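Community > Workshop & Equipment > Robots and Automation > Buying and Budgeting

Browse Topics | New Posts | Unsolved | My Threads | Sign In

Budget for home tidying demos: are the hand-held grippers worth it, or is this a rental trap?

Planetti_Pete
13 May 2026

I need somebody to poke holes in a quote before I sign it. We're a small outfit and we want a used arm to learn simple bedroom pickup, meaning soft toys, socks, small stuff on the floor and on low furniture. The arm is already here. What we don't have is demonstrations, and the reseller (Calloway) says the cheap way to get them is hand-held grippers with a camera on top. You walk around a normal room, squeeze things, put them down, and the arm is supposed to learn from that.

Their quote is for 4 Pruma grippers on a 24-month lease, with spare finger pads billed separately at $17 a pair. There's also a monthly charge of $213 for something called "session processing." When I asked what I'd get if I did the processing myself, the salesman changed the subject to delivery dates.

My doubts, in no special order. A two-finger gripper closing on a plush animal looks great, because a plush animal forgives everything. It squashes, it has ears to grab, it doesn't roll off.

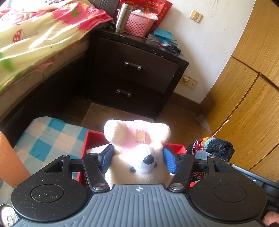 What I can't work out is how much of the same skill carries over to a sock lying flat, or a thermos, or anything with a hard slick side. Calloway says "it generalizes." I've been told that about a lot of equipment over the years, and most of it is on a shelf now.

The other thing is labor. The quote has no line for the person holding the gripper, and as far as I can tell that person is the whole cost. Has anyone here run one of these for more than a few weeks and kept the receipts? What did you spend that wasn't on the quote?

undedier_shop

Long answer, sorry. We leased two of the same grippers last August, different reseller, and I'd do it again but on very different terms.

Labor first. You're right that it's missing from the quote and you're right that it's most of the money. Squeezing the handle is easy for ten minutes. After a couple of hours people slow down, start grabbing from the same side every time, and you get a pile of recordings that are nearly the same recording. We ended up paying for short shifts with breaks and a second person who did nothing but move objects to new spots. Put both of those people in your budget. If the total makes you wince, better now than in month six of a lease.

Pads. Ours picked up lint and dust fast, and dirty pads slip on hard things before they slip on fabric, so you won't notice while you're working with toys. Wipe them between sessions and keep a spare pair in the bag. I'd ask Calloway whether third-party pads void the lease. With ours they did, and it was buried on the back page.

On carryover, I wouldn't believe "it generalizes" from anybody with a commission. What we saw was that soft toys helped with other lumpy soft things and did next to nothing for flat cloth. A flat sock needs a pinch from above with the fingertips right down on the surface. That's a separate set of demonstrations, and you should plan the hours for it separately. Bottles and cups were a third set. So list your objects first, sort them by how you'd grab them, and budget per group -- a single number for "a bedroom" won't tell you anything.

The processing fee is where I'd push. Ask for the raw recordings, in writing, with the file format named. If they won't put that in the contract you're renting your own work back from them.

Also, 24 months is too long. We had what we needed well before our term was up and the grippers sat in a drawer while we kept paying. Ask for a short trial on one unit and see if the arm can use the results at all. Your arm's fingers need to be close to the hand-held ones in shape and opening, and on a used arm they may not be. Check that before anything else. We didn't, and new fingers came out of our pocket.

mudroom_mike

just buy them outright, leases are always a ripoff

calloway_customer_2x

I've rented from Calloway twice (vacuum lifts, not these), so take this for what it's worth. Equipment showed up fine. The invoices were the problem. Both times there was a return inspection charge I hadn't seen before, and it took weeks of email to get one of them dropped. Get the return terms and the definition of "normal wear" before you sign, especially for something with rubbery parts that are meant to wear out.

I'd also disagree a little with the post above about paying a second person right away. Try one person for the trial and have them reset the room between takes. It's slower, but you'll find out what your real pace is -- and you can hold the salesman's estimate up next to it, assuming he ever gives you one.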